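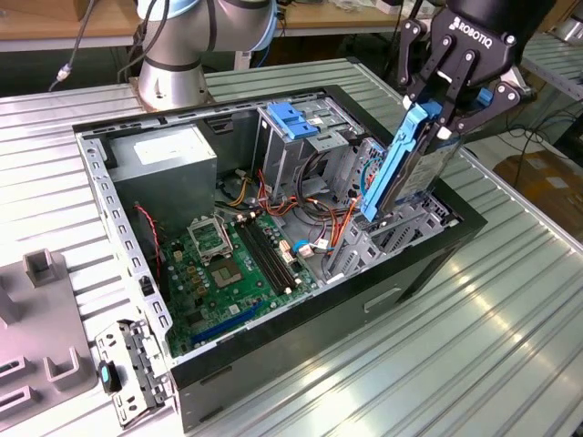 The case for taking old computers apart properly

Most offices I know deal with old desktop computers in one of two ways. They go in a cupboard until the cupboard is full, or they go in a cage at the back of the car park and a lorry takes them. In the second case the paperwork says "recycled" and everyone is content with that word. I think it is a poor word for what happens, and I think we should be spending more money on dismantling and less on shredding.

I worked at Plostel for 14 years, the last few of them looking after the disposal of office equipment. When I started we sent whole machines away by weight. A tower with a dead mains lead and a tower with a burnt board were the same thing to us, so many kilos of mixed metal and plastic. It was Jean Kerr, who ran the stores before me, who first insisted that the lids came off before anything left the building. She had no theory about it. She was annoyed at paying for hard drives when there were hard drives in the skip.

An ordinary desktop tower is one of the easier things in an office to take apart. You lay it on its side, take off the panel, and most of what matters can be reached from above. The power supply is a metal box in the corner with its ratings on a label. The memory lifts out of its slots once the clips are pushed back. In a lot of business machines the drives sit in plastic caddies with coloured tabs, and the colour is there to tell you which bits you are meant to touch. Whoever designed those cases expected somebody to open them. Compare a thin laptop, glued at the edges, where you may break two things to reach one.

The hard drive is the part people worry about, and they are right to. It holds the payroll and the letters. But the worry has led to a bad habit, where the whole computer is destroyed to be sure of destroying the drive. If the drive can be pulled in a minute, then pull it, write down its serial number and deal with it separately. The rest of the machine holds nothing about anyone. I have sat in meetings where a manager wanted a power supply crushed for reasons of confidentiality.
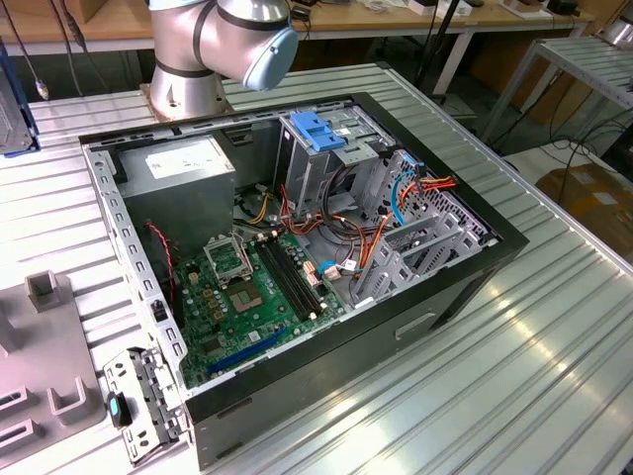 The processor usually goes next. It is small, it is easy to sell and it fits in a pocket, so there are plenty of boards about with the socket standing open and the bracket up. Some dealers treat a board like that as scrap and I think they are wrong. A board with a clean socket is still a board. The pins or contacts need protecting, and a plastic cover costs very little, but hardly any of the boards we were offered second-hand came with one fitted. A thumb in the wrong place and it really is scrap.

Cables are the other thing treated badly. Open any tower of a certain age and you find a bundle of orange, red, yellow and black crossing the middle, with the thinner data cables going over and under it. People in a hurry cut them. It saves a few seconds and it ruins the power supply for anyone who might have used it again. The connectors all come undone by hand, some of them stiffly. I used to tell new starters that side cutters were not allowed on the bench, and I would still say so.

The argument against all this is labour, and it is a fair argument. At Plostel we allowed 15 minutes for a tower, which covered the drive, the memory, the processor, the supply and the cables, sorted into trays. A practised person could do it in less and a new person took 30. When Antunes quoted to take everything whole they were cheaper on paper than we were, and the finance people pointed this out to me more than once. What the quote left out was the buying. We had 59 machines of the same model still in use, and every part we kept back was one we did not have to order for them. I never managed to get those two figures on to the same sheet, because they belonged to different budgets.

There is also the matter of small parts. Brackets, blanking plates, caddies, the odd little plastic catch - these come off first and are lost first. A good drive without its caddy will not fit the bay, and a replacement caddy can cost more than the drive is worth. Keep a tray by the case and put them in it. If you are stripping several of one model, keep a box for that model and write its name on the lid. Windau, who bought some of our surplus, paid noticeably better for towers that came with every bracket.
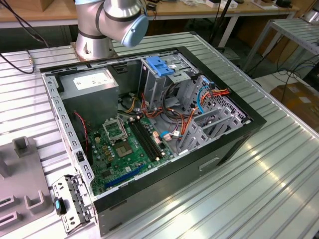

I would like to see three changes. Buyers should ask, when they order new machines, how the old ones open, and should prefer the ones that open without a fight. Disposal contracts should pay by the usable part as well as by the kilo. And stripping should be done at a proper bench by people who are given the time, instead of on the floor of a store room at the end of the day. Pirkura has worked this way since a September when its old contract ran out, and its rates have not frightened its customers off.

None of this will keep an old board going for ever. Slots wear, capacitors fail, and software asks for more than the machine can give. At that point the metal should go to the people who melt metal. My complaint is about the years before that point, which we throw away because it is easier to lift one box than to sort ten trays.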